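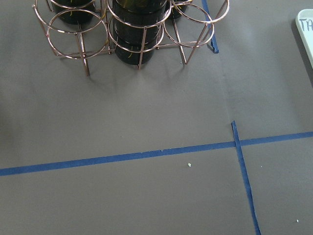

Angefangen hat sie mit Körben. Dann Obstschalen, dann Kleiderhaken, und seit dem Winter vor vier Jahren fast nur noch Flaschenständer. Ihre Werkstatt liegt in Turkau, hinten im Hof, zweite Tür, Klingel geht nicht. Sie verkauft unter dem Namen Drurora, auf Märkten und über zwei Läden in der Region. Kupferfarben gehe am besten, sagt sie, das sei schon immer so gewesen, Schwarz wolle keiner, Messing nur vor Weihnachten. Der Ständer mit den drei dunklen Flaschen drin und noch freien Ringen ist so einer: Ringe aus dünnem Draht, dazwischen gerade Streben und ein paar schräge. „Die schrägen sind das Wichtigste“, sagt sie. „Ohne die steht er auch. Aber dann wackelt er, sobald man was rauszieht.“

Wir sitzen am Nachmittag, es gibt Kaffee aus Bechern ohne Henkel. Sie redet schnell, steht zwischendurch auf, sucht eine Zange, setzt sich wieder. Nein, gelernt habe sie das nicht. Gelernt hat sie Zahntechnik. „Biegen konnte ich also schon, nur halt kleiner.“

Warum Flaschen? Sie zuckt mit den Schultern. Eine Bekannte wollte was für die Küche, etwas, das auf der Arbeitsplatte stehen darf und nicht aussieht wie aus dem Getränkemarkt. Der erste Entwurf war zu eng. „Da ging Bordeaux rein, und sonst nichts. Burgunder blieb stecken, Sekt sowieso.“ Der zweite war zu weit, da rutschten die Flaschen durch und standen schief. Inzwischen nimmt sie einen Ring, der für fast alles passt, außer für die ganz dicken Champagnerflaschen. Das sagt sie den Leuten auch. Manche kaufen trotzdem und schreiben dann.

Zum Material. Den Draht bezieht sie von Stetex, auf Rollen, früher war es ein anderer Lieferant, der aber die Mindestmenge hochgesetzt hat. Eine Rolle kostet sie derzeit 235 Euro, vor zwei Jahren waren es deutlich weniger. Genauer will sie nicht werden. Beschichten lässt sie außer Haus, das dauert, und im März dauert es noch länger, weil da alle ihre Gartenmöbel hinbringen. „Ich hab einmal zugesagt und konnte nicht liefern. Einmal. Seitdem sag ich bei allem sechs Wochen.“

Im letzten Jahr sind 426 Ständer rausgegangen, im Jahr davor 379. Sie findet das viel. Ihr Steuerberater findet das wenig.

Schwierig ist das Richten. Ein Ständer kommt vom Löten und steht nie sofort gerade, einer der Füße ist immer zu kurz oder zu lang, meistens nur eine Spur. Dann wird gedrückt, hingestellt, geguckt, wieder gedrückt. Dafür braucht es eine wirklich ebene Fläche. Sie hat es auf dem Küchentisch probiert und sich drei Wochen lang gewundert, bis sie mal die Wasserwaage auf den Tisch gelegt hat. „Der Tisch war schief. Die Ständer waren gut. Ich hab die alle krumm gebogen.“ Sie lacht, aber man merkt, das ärgert sie bis heute.

Ob sie mit vollen oder leeren Flaschen testet? Mit vollen, immer. Leere sagen nichts aus. Sie kauft dafür den billigsten Rotwein, der grad da ist, und der wird irgendwann auch getrunken, „oder kommt in die Soße“. Erst kommt eine Flasche an den Rand, dann schauen, ob er kippelt. Dann auffüllen. Ein halb leerer Ständer muss genauso sicher stehen wie ein voller, in den meisten Küchen ist er ja nie ganz voll.

Zwischenfrage zum Putzen, kam von mehreren Leserinnen. Antwort kurz: trockenes Tuch. Wenn Fett drauf ist, lauwarmes Wasser mit einem Tropfen Spülmittel, danach gleich abtrocknen. Keine Politur, kein Essig, nichts mit Körnern. „Das ist ja kein massives Kupfer bei mir, das ist eine Schicht. Wer da mit Stahlwolle drangeht, hat hinterher einen grauen Ständer.“ Und nicht direkt neben den Herd. Fett und Staub zusammen kriegt man aus den Lötstellen kaum noch raus.

Und Wein stehend oder liegend lagern? Da winkt sie ab. Sei nicht ihr Gebiet. Sie selbst trinke ihn eh innerhalb eines Monats. Öl und Essig stellen viele rein, das geht auch, Öl aber bitte nicht in die Sonne.

Eine Anfrage von Tapsell gab es, die wollten eine größere Serie, mehr als 1607 Stück, lieferbar in einem halben Jahr. Sie hat zwei Nächte gerechnet und abgesagt. Die Maschine dafür hätte sie mieten müssen, und einen zweiten Raum. „Dann bin ich Chefin und bieg selber gar nichts mehr. Wollt ich nicht.“ Ob sie es bereut? Manchmal, wenn die Heizkostenabrechnung kommt.

Als nächstes soll es eine kleinere Variante geben, zwei Ringe, für schmale Fensterbänke. Prototyp steht schon, gefällt ihr aber noch nicht, der kippt nach vorn. Muss breiter unten. Oder schwerer, mal sehn. Bestellungen wie gehabt per Mail oder am Stand, Vorkasse, Versand nur innerhalb Deutschlands. Abholen im Hof geht auch, dann aber bitte klopfen.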